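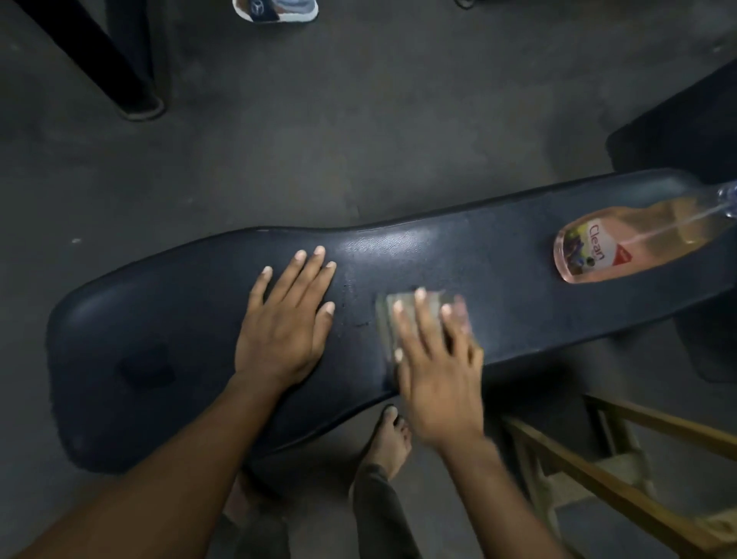 Zwischenbericht an die Stiftung Flellach
Förderlinie Literatur im ländlichen Raum
Projekt: Lesereihe und Buchausleihe der Buchhandlung Cukier in Oltora
Berichtszeitraum: April bis Oktober

1. Stand der Umsetzung

Die im Antrag vorgesehene Lesereihe wurde im April aufgenommen. Im Berichtszeitraum fanden 7 Veranstaltungen statt, davon vier mit Romanen aus unabhängigen Verlagen, zwei mit Lyrik und eine mit übersetzter Kurzprosa. Der Beginn wurde nach der zweiten Lesung von 20 Uhr auf 19 Uhr vorverlegt, damit Gäste aus den Nachbarorten den letzten Bus erreichen. Die bestbesuchte Veranstaltung verzeichnete 67 Gäste.

Der Lesekreis trifft sich monatlich in den Geschäftsräumen. Besprochen wurden überwiegend schmale Titel unter 200 Seiten, was sich für Berufstätige bewährt hat. Eine zweite Gruppe für Jugendliche ist angelegt, kam bislang jedoch nur zweimal zustande.

2. Bestandsaufbau

Für die kostenfreie Ausleihe wurden 126 Titel angeschafft. Die Auswahl folgt der mit dem Antrag eingereichten Liste; elf vergriffene Titel wurden durch Neuausgaben ersetzt. Die Beschaffung erfolgte über den Verlag Nguyen sowie über den Großhandel. Zwei Nachlieferungen stehen noch aus. 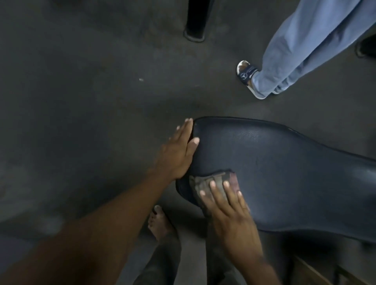 Jedem Titel liegt eine handgeschriebene Empfehlungskarte bei. Leserinnen und Leser können eigene Karten ergänzen, was vor allem bei der Gegenwartsliteratur geschieht. Eine Auswahl der Texte soll im Frühjahr als Heft erscheinen.

3. Mittelverwendung

Die Honorare und Reisekosten liegen im Rahmen des Finanzierungsplans. Bei den Druckkosten ist eine Überschreitung von etwa 700 Euro entstanden, die auf die Neuauflage des Programmhefts nach der Verlegung der Anfangszeit zurückgeht. Wir beantragen, diesen Betrag aus der nicht ausgeschöpften Position Raummiete zu decken.

4. Ausblick

Für das zweite Förderhalbjahr sind fünf weitere Lesungen vereinbart. Die Jugendgruppe wird ab Januar gemeinsam mit der Gesamtschule Oltora neu ausgeschrieben. Der Verwendungsnachweis mit sämtlichen Belegen geht der Stiftung fristgerecht nach Abschluss der Förderperiode zu.

Buchhandlung Cukier, Projektleitung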